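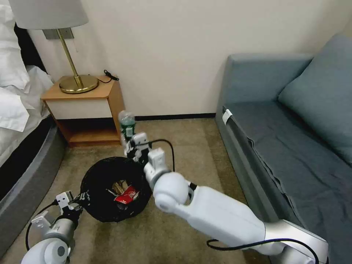
Bottle pickup and bin task in the guest room test space, with the left gripper on the rim and the right gripper bringing the bottle over.

Print this page
E-mail this page

Room Turnover Robot Project
Progress report to the Hutchins Fund
Prepared by the Poltidex project team
2023-04-20

Where we are

This was the most useful reporting period we've had so far, and a good part of that comes from a fault that stopped work on the trash task. We want to give you the whole story of it, including the parts where we guessed wrong, because the fix has changed how we run both arms and we're excited about what it lets us do next.

First, the short version. During a run of the bottle-and-bin routine, the left arm kept pulling on the trash bin after it had been told to hold still. The bin tipped, the right arm carried on to where the rim had been, and the right gripper pressed into the carpet until the force limit cut in. There was no one inside the taped area and no one was hurt. The carpet has a small mark. One finger pad was torn and has been replaced.

What happened

The routine has the left gripper pinch the rim and the liner together so the bin stays put, and the right gripper bring an item over the opening and let go. We had finished 129 runs of it on the current software with nothing worse than a missed drop. On the next one the left wrist began a slow creep back toward the base. It was slow enough that the operator at the desk took it for the normal settling we see after a grip closes.

The operator hit the stop button when the bin started to lean. The right arm stopped right away. The left arm stopped too, but its gripper stayed closed, so it was left holding a tilted bin by the liner. Keeping the grip on a stop is the correct behavior by design (you don't want an arm dropping a lamp when somebody hits the button) and we hadn't thought enough about what it means when the thing being held is also standing on the floor.

We shut the task down the same afternoon and sent you the short notice that your grant terms call for.

What we found

Our first idea was the liner. A loose bag slides under the finger pads, and we thought the controller might be chasing the slip. We spent two days on that and it was wrong. Runs with the bag taped down and runs with no bag at all both showed the creep.

Then we looked at the cables. Each arm carries a cable along the outside, with a loop of slack near the gripper. On the left arm, the loop had worked its way down over many runs and was catching under the shoulder cover when the arm reached low. A bin on the floor is the lowest reach we ask for anywhere in the room, so none of the nightstand or bed tasks had ever shown it. The caught cable put a steady pull on the wrist. The wrist force sensor read that pull as the bin pushing, and the controller did what we'd asked it to do and gave way.

It took us a while to believe this, and then we made it happen on purpose and it came back every time! That was a very good day in the lab. A fault you can switch on and off is one you can really fix.

There was a second problem behind the first. The right arm had no way to know that the left arm's grip point had moved. It was working from a bin position taken at the start of the run. The two arms share a clock and a stop signal, but they weren't sharing positions once the motion had begun.

What we changed

Cable routing. Both arms now have a clip at the forearm and a shorter loop. Starkora supplied the clips and turned the order around quickly. The loops get checked at the start of every session, and the check is on the sheet the operator signs.

Drift limit. If a gripper that should be holding still moves more than a small set distance, both arms pause. We picked a tight setting to begin with and got a lot of false pauses, so it has been loosened once. We may loosen it again.

Shared positions. The right arm now gets the left gripper's position all the way through the motion, and it won't move down if the rim isn't where it should be.

Stop behavior. A stop still leaves the grippers closed. We've added a separate release control at the desk, one for each hand, with a cover over it. Operators practiced with it before we went back to live runs.

Results since the restart

We restarted with empty plastic bottles and then added wrappers and crumpled paper. As of this report we have 47 runs on the new setup. The creep hasn't come back. The drift limit has paused the arms on several of those, each time with the bin upright, and the logs point to liner slip in most cases. So our first idea had something in it after all, just at a much smaller size.

Bottles are going very well. The bottle comes over the rim upright and the release is clean. Flat wrappers are still a nuisance, as they cling to the finger pads, and we're trying a different pad texture from Zukix.

Budget

The replacement pad, clips and covers for the release controls came to nearly $800, all of it from the repairs line. We aren't asking for any more money. The staff hours spent on the fault came out of the time set aside for the bathroom tasks, so those will begin later than planned. We still expect to finish them by December.

Still open

The left wrist sensor should be recalibrated by the maker, and we'd like to wait for a gap in testing to send it out. Until then we zero it at the start of each session.

We also don't know how long the clips hold their position under daily use. The signed check sheets will give us a record of that, and we'll attach copies to the next report.

Last, we would love to have someone from the Fund come and watch a session. The bin task in particular is fun to see up close (from outside the tape), and the operators are happy to show how the new release control works.

Print this page
E-mail this page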